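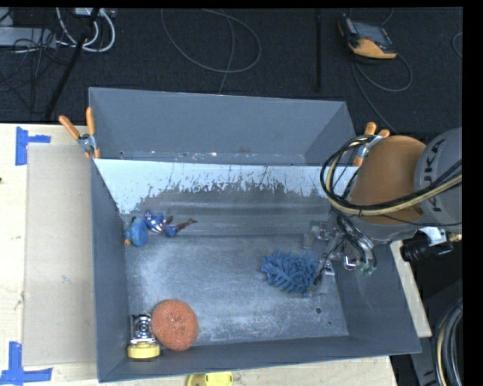
*Two-compartment metal bin on a wooden tabletop*

## 4. Setting up the Brurska pitching machine for batting practice

Read this section completely before you switch on the machine for the first time. The assembly of the legs is explained in section 3.

### 4.1 Placing the machine

1. Put the machine on flat ground, with the throwing head directed to home plate. For youth players use a distance of 40 feet. For adults use the distance that your league prescribes.
2. Push the three leg pins into the ground until the rubber rings touch the grass. On a hard floor, use the Plalside floor plates in place of the pins.
3. Place a protective screen in front of the operator. The opening of the screen must be at the same height as the throwing head.
4. Lead the power cable away behind the machine. It must not cross the line between the machine and the batter.

> **Caution:** Every person in the batting area wears a helmet, also the persons who only collect balls.

### 4.2 Setting the wheel speed

1. Turn both speed dials to zero.
2. Switch on the main switch and wait until the green lamp stays on.
3. Turn both dials slowly to 900 rpm. Let the wheels run for one minute without balls.
4. Throw three test balls with no batter at the plate.
5. Increase the speed in small steps until the ball arrives as you wish. The highest permitted speed is 3000 rpm.

For a straight pitch, both dials must show the same number. For a curve, set the lower wheel slower than the upper wheel. Begin with a small difference, because the ball drops more than most users expect.

**Note:** The dials react with a short delay. Wait 8 seconds after each change before you feed the next ball.

### 4.3 Feeding the balls

1. Show the ball to the batter with a raised arm.
2. Lay the ball in the chute and let it roll. Do not push it.
3. Keep your fingers, sleeves and cords away from the wheels.

Use dimpled balls or leather balls, but do not mix them in one practice. Wet balls slip on the wheels and can fly too high.

> **Caution:** If a ball is stuck, switch off the machine, pull the plug and wait until both wheels stand still. Only then remove the ball.

### 4.4 After practice

Turn both dials back to zero before you switch off. Wipe the wheels with a dry cloth. Do not use oil or spray on them. Replacement wheels are sold under the name Wallner and are changed as described in section 7.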